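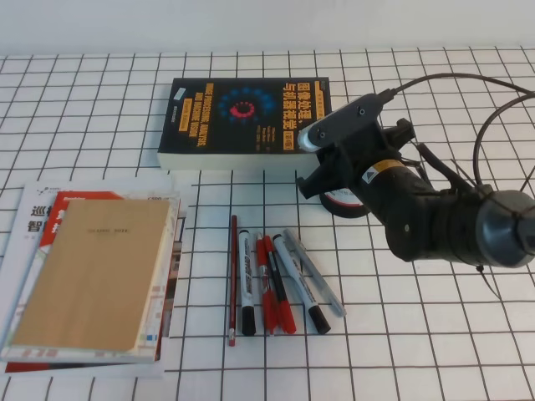

Books on a gridded tabletop, with a thick black paperback near the back.

Hawi Beyene was still carrying her guitar case up the stairs when I arrived, and she asked me to get the door. She had played the night before in Stavlow, driven home after midnight and slept until ten. There was a pot of coffee on and a list of phone calls she said could wait.

Her second album, Gashaw, comes out in June. It has taken her six years to follow the first one, and she is direct about the reasons.

"I had no money for two of those years, and for the rest of it I had no songs I liked," she says. "I had songs. I played them at shows and people clapped. But I'd get home and not want to hear them again."

She grew up in Gemalel, a rail town where her father worked nights in the yards and her mother taught Sunday singing at the church hall. The first instrument in the house was a krar, the small Ethiopian lyre, which hung on a nail in the hallway and which the children were told to leave alone. She learned guitar at school instead, from a teacher who knew four union songs and a great many hymns.

"I could play all the union songs by the end of the first term. I didn't know what a scab was. I thought it was the thing on your knee."

The new record is built around the closing of the Gemalel yards, which put 302 people out of work the winter she turned sixteen. Her father was one of them. She had tried to write about it before and given up, and she says the early attempts sounded like newspaper stories with a chorus stuck on.

What changed was a box of cassettes. Her aunt had recorded family dinners and church suppers through those months, and passed the tapes along when she moved to a smaller place. Beyene listened to all 62 of them over one spring, with a notebook.

"They hardly mention the yards. They talk about whose car is running. They talk about the price of flour, and somebody's wedding, and then there's a long quiet bit and someone starts singing. So I wrote about the cars and the flour."

Three of the songs use lines from the tapes nearly word for word, and she phoned everyone she could find to ask permission. One man said no, and that verse came out. Another asked her to put his full name in, but it wouldn't scan.

The album was recorded at Brirnel, a converted feed store with one good room and a furnace that had to be switched off for every take. Mahlet Wubshet produced it and plays krar and accordion on most of the tracks. The two had met at a benefit concert for striking nursing home workers, where they were put on the same bill and given the same half-hour slot by mistake.

"We just shared it," says Wubshet, who joined us by phone later in the afternoon. "She played one, I played one, and then we both knew the last one. I thought she rushed everything. I still think so. I made her sit on a low chair for the whole record because she plays slower sitting down."

Beyene doesn't dispute this. The title song, she says, was once under three minutes and now runs close to five — "same words, same number of verses."

I asked whether she thinks of herself as a political singer. She took a while to answer.

"I sing at pickets when I'm asked. I sang at the tenants' rally on Monday and I'll do the next one. That's one job. On a picket line you want a song people can pick up by the second verse, and it doesn't matter much if it's any good. A record is a different job. Somebody's alone in the kitchen with it."

She has mixed feelings about touring. Her voice gave out partway through the last long run and she cancelled the rest, which cost her most of what she had earned. This time she is booking it herself in short stretches, four or five nights and then home, mostly halls and libraries. Her father, now retired for good, comes to the closer ones and sells CDs at the back. He hasn't told her what he thinks of the songs.

"He told me the sound was too loud in Stavlow," she says. "And he asked for extra copies. He wanted them for the fellows he used to work with."

The krar is on her own wall these days, on a proper hook. She is learning it slowly, an hour most mornings, and isn't ready to play it in front of anyone yet. Wubshet has heard her try it once, over the phone, and told her to tune it first.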